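My phone is four years old and I'd like to keep it until the wheels come off. Every January the rumor sites tell me that something thinner is on the way, with a camera bump you could set a drink on, and every January I put off buying it. What follows is how I keep an old handset going at home with stuff out of the kitchen drawer. Updated Feb 9, 2019, mostly to take back what I used to say about rice.

## The charging port

If your cable has started falling out, or only charges when you lean it on a book, don't buy a new cable yet. Look in the port with a flashlight. Mine was packed with gray felt, the same stuff that comes out of the dryer, and I had already blamed two cables and the outlet by then.

Turn the phone off first. Use a wooden toothpick, shaved flatter with a kitchen knife if the port is a narrow one. Go in along the side and drag the lint toward you. You'll get a disappointing crumb, then another one, then a sort of small mattress.

- No pins, no paper clips, no sewing needles. Metal and charging contacts don't mix.
- Don't blow into it. You're not fixing a game cartridge, and your breath is damp.
- Canned air is fine in short puffs with the can held upright. Tip it and it spits.

I do this every couple of months. If you keep your phone in a pocket that has also held crackers, do it more.

## Speaker holes

When callers start to sound like they're phoning from under a couch cushion, it's usually the earpiece grille. A soft, dry toothbrush works, held so the phone faces down and the dirt has somewhere to go. Buy a new toothbrush for this. I used a retired one and spent a week smelling mint on every call.

Blu-tack style putty also does a decent job if you dab it on and lift it straight off. Don't press hard. Putty that has gone into a speaker grille is a hobby, and it'll take up your evening.

## The screen

Microfiber cloth, barely damp, plain water. That's the whole method. Window cleaner and kitchen spray are hard on the coating that keeps fingerprints from sticking, and once it has worn off the glass goes permanently greasy, like a diner menu.

For the sticky line where the case meets the glass, take the case off, run a corner of the cloth along the edge with your thumbnail behind it, and prepare to be a little ashamed.

Silicone and rubbery cases can go in the sink with dish soap. Let them dry overnight before they go back on. Leather ones can't, as I learned with a nice brown Hikness wallet case that came out of the suds looking like beef jerky. A clear case that has turned yellow is going to stay yellow. I've tried baking soda, toothpaste and sunlight, and all I got was a yellow case that was very clean.

## Battery

I keep mine between 40 percent and somewhere short of full when I remember to, and I don't lose sleep when I forget. Heat does more harm. Keep the phone off the dashboard, off the windowsill, and out from under your pillow while it's charging. If it gets hot on the charger, take the case off.

A few things that have bought me real hours in the day:

1. Turn the brightness down by hand. Auto-brightness in my kitchen seems to think I'm performing surgery.
2. Look at the battery page in settings and see what's at the top. Mine was a coupon app from a grocery store I've been in once.
3. Switch off background refresh for anything that doesn't need to talk to you.

If the back of the phone has started to bulge or the screen is lifting, stop using it, don't charge it, and take it to a shop. No tip on this page covers that one. The repair counter at Urrutia put a new battery in mine while I walked around the block, and it cost a lot less than a new phone.

## Where it all lives

Chargers breed. I had them in three rooms and could never find one, so now everything goes on the one shelf unit in the hallway, in a Clatenent power strip with a switch on the side. One cubby for phones, one for cables, one for the stuff I refuse to throw out.

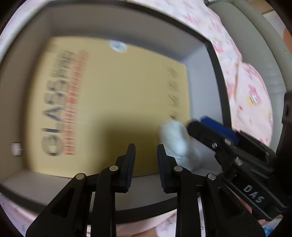 Label both ends of every cable. Masking tape folded over into a little flag is plenty, with the device written on it in marker. I paid for a set of Humton color tags once and then couldn't remember what green meant.

Coil cables loosely and fasten them with a bread tie or a strip of Velcro. Don't wind them around the charger brick, however tidy it looks – the wire gives out right at the bend. If one is already fraying there, recycle it. Tape over bare wire is not a repair.

## Storage full

I had over 1,000 screenshots. I would guess 12 of them were worth keeping, and most of those were recipes. Sort your gallery by screenshots and delete from the oldest end, then do the downloads folder, where every menu you ever opened is still waiting for you. Empty the trash folder afterward or you won't get any of the space back.

## About the rice

Skip it. Rice leaves starchy dust in the port, and see above for how much fun that is to dig out. Turn the phone off, take off the case, wipe it down, stand it port side down in front of a fan and leave it alone for a couple of days. Don't keep turning it on to check. I know.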